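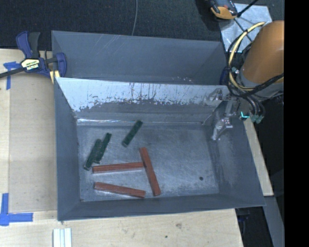
From: Polyxeni Triantafyllou
To: geler-players
Subject: Re: [geler-players] Jiltov and the new stamina rules
Sent: Friday, 11.52 pm

Print this message | E-mail this message | Share (6)

Wajid Mughal wrote:

> I know I said I would stop going on about the patch, so treat this as
> the last time. Jiltov now has 1,043 health on Hard. Before the July
> update he had 1,000. I would not mind the extra 43 if I could see what
> they were for. Did someone at Movo roll dice?
>
> Meanwhile the ice spear costs 50 stamina a throw and the bar still
> stops at 600, so you get twelve throws and then you stand there
> panting while a man the size of a bus shelter walks towards you.
> I have been killed by him so often that I know his walk. He favours
> the left foot.
>
> Has anyone beaten him with the spear since the update? I don't want to
> hear about the hammer. I have seen what the hammer does and I don't
> consider it a fight.
>
> Also, does the ferryman quest count towards the winter ending or not?
> The log says yes and the ferryman says no.
>
> Wajid

Wajid,

You did say you would stop. I have it saved, next to the one where you said you were finished with the ferryman.

I have beaten him with the spear, once, and I'll tell you how, though you may not like it. I went in with the fur boots. I know everyone sold theirs in the second village because the armour rating is a disgrace, but the boots have a line in very small type saying you recover faster on snow, and the whole of Jiltov's hall is snow apart from the bit by the throne where he does the stamping. Stay off the flagstones. Throw four, walk a lap, throw four, walk a lap. It took me most of an evening and it has all the glamour of feeding a parking meter, but he does go down.

The thing that used to kill me was throwing all twelve at the start. I think the old patch taught us that. You could empty the bar, roll behind the left pillar and have half of it back before he'd turned round. Now he turns round at the same speed as you or me, and the pillar breaks. I was quite fond of that pillar.

On the extra 43: my own theory is that it has to do with his second form. If you hit him with nothing but spears in the old version he always changed form in the middle of a throw, and you lost the spear and sometimes the save. With the new number he changes between throws. I've only watched it happen on my own machine and my own machine is old enough to have opinions, so I wouldn't swear to it. But somebody at Movo may have been trying to fix a crash with arithmetic, and I have a certain respect for that. The patch notes say "Jiltov feels more present". I would have said he was present enough.

I won't mention the hammer, except to say that I tried it afterwards on a spare save and he was dead before the music had got to the drums. You're right that it isn't a fight. I did it three more times to make sure.

The ferryman. It counts, but only if you pay him on the way back. On the way out he takes the coin, says the line about his brother, and the log ticks itself off as though something had been settled. Nothing has. You have to cross again at night, pay him a second time, and let him finish the story, including the long pause where you'd swear the game had frozen. Don't press anything in the pause. I pressed jump, and he stopped talking and never spoke to me again, and I got the autumn ending with the geese. It's a perfectly nice ending if you like geese.

For anyone who skipped the winter ending because of the grind: I think it's worth going back. I won't say what happens, but the old queen's letters are all read out in order, and the one you find in the bakery (which I had always put down to lazy writing) makes sense in the end. I had played Geler through twice thinking she was simply rude to bakers. She has her reasons, and they've been sitting there since the first chapter for anyone who bothered to read the back of the recipe. I hadn't.

Things I still don't know, if somebody else on the list does:

- whether the blue lantern does anything at all, or whether I've carried it up a mountain for the pleasure of its company
- how you get the goat off the chapel roof without it counting as an attack
- why the map shows a second harbour. I have walked that coast from end to end. There's a rock and a bench.

Wajid, put the boots on and try the four-and-a-lap business before you write to Movo again. If it doesn't work you can tell me so at length, and I expect you will. I'm away from the machine until the evening and then I mean to have another go at the goat.

Polyxeni

PS. He favours the right foot. You're looking at him from the front.

Reply to list | Comments (4) | Share (6)

This site uses cookies to remember your reading settings. Accept | Manage cookies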